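Notebook, guest services workroom, Darumberg Hotel
17th June

Quiet Monday, so I've finally sat down with the check-in numbers I promised everybody ages ago. Apologies in advance for the rambling, I had two coffees with breakfast and the lake was so pretty this morning that I started late as well.

Where we'd got to: the old motel wing at the Darumberg reopened in December with the new arrival routine (guests met at the car, keys handed over in the courtyard, no desk at all), and the Leiva down the road kept its front counter as it was. Same owners, same sort of crowd, mostly couples and a few families with boards on the roof. I wanted to know whether people were getting to their rooms any sooner, and whether they liked it better, and those are two different questions as I keep having to remind myself!

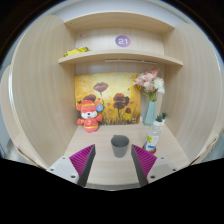
I pulled 812 arrivals out of the Bravow booking system, threw away the ones with no key time against them, and sorted the rest by hour. The courtyard arrivals are lovely up until mid-afternoon. Median 11 minutes from the car stopping to the door opening, and that's with the welcome drink and the little wander past the pool. After four it all goes to porridge. Everyone turns up together, there are two of us out there in the sun, and the third car sits with its engine running wondering if it's come to the right hotel. The Leiva is slower in the quiet hours and a good deal steadier in the busy one, which I didn't expect and which I'm slightly cross about, having argued so hard against the counter.

Comment cards: around 200 back so far, and I've only typed up the Darumberg half. Favourite words are "relaxed" and "personal". Least favourite is "where", as in where do we park, where is reception, where do we go now. I'd like to try a sign at the driveway before we touch anything else. Hider Signs quoted us for a painted one in the old motel colours, and I think it would look grand next to the bougainvillea, though the grey one is cheaper and can be moved.

Also tried pre-assigning rooms the night before instead of at noon. Housekeeping weren't thrilled. It did save us the usual radio chatter, but 2 of the garden rooms were swapped at the last minute and the Bravow labels didn't update, so I walked a very patient couple to somebody else's bed. Must ask support whether the labels can refresh on their own or whether we reprint every time.
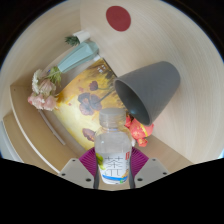
Salim Gachanja read this over at lunch and reckons I'm blaming the courtyard for what is really a rostering problem: put a third person on between four and six, leave everything else alone, and run the same count again before spending a cent on signs. He'd also like the Leiva cards typed up before I go drawing any conclusions about the counter. Fair enough on both.

So, for the next fortnight: third person on the late shift (me, probably, so bring a hat), noon room assignments back as they were, driveway sign on hold but keep the Hider quote in the tray. Key times to be written down when the door opens, please, and not when you get back to the office. Leiva cards are in the blue folder if anyone has a spare hour and neat typing.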